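Section 3. Choosing chores for the Grimen hand tool

This section helps you decide which kitchen jobs to hand over first. Read it before you record any practice runs. Grimen can learn short pick-and-place jobs from your own demonstrations. It can't yet run a kitchen.

3.1 Start with a single object

1. Stand one bottle upright on the table. An empty plastic one is best.
2. Bring the fingers in from both sides until the orange pads press on the bottle. Keep clear of the neck.
3. Hold for 2 seconds, lift, and set it down in the same spot.
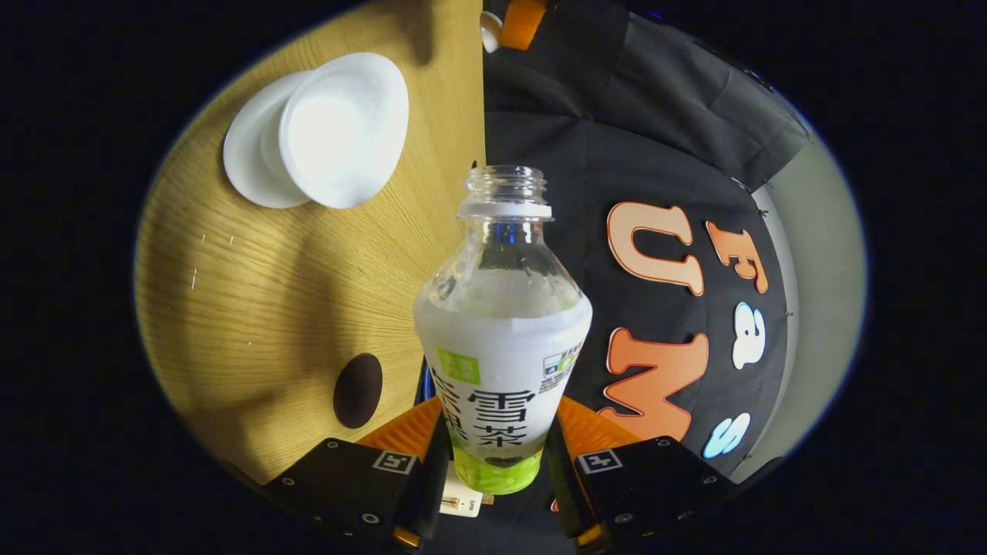
Uchenna Okonkwo wrote to us that bottles are the easy part, and that she would not call it a chore until the machine can rinse one, sort it and notice when it is still half full. We agree on the last point. Grimen does not judge weight or contents in this version.

4. Repeat until you have 50 clean runs. Delete any run where the bottle tipped.

Caution: Do not practice with glass. Grip force is fixed in the Urker control box and can't be lowered during a run.

3.2 Add more objects

Small, low objects are harder than bottles. The fingers have to come down close to the table, and a round knob gives them little to hold.

1. Place a small round object between the open fingertips.
2. Leave the other things where they are - a bottle, a towel, a toaster. The software needs to see them during practice if they will be there later.
3. Close on the knob slowly and lift straight up.

Note: Keep the toaster unplugged for all runs. Grimen may move past it but must not be taught to operate it.

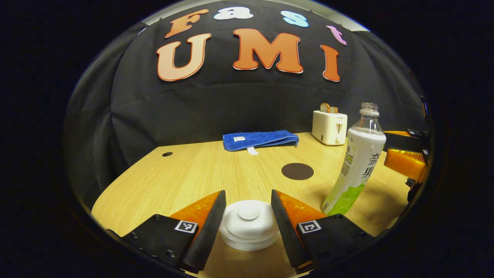 3.3 What to expect

Ready for daily use: moving bottles, stacking plates of one size.
Works with someone watching: lifting small objects by a knob.
Not ready: folding towels, handling hot food, wiping up spills.

A job with 3 objects can need up to 2000 practice runs. If results stop improving, go back to 3.1 and check the finger pads for wear.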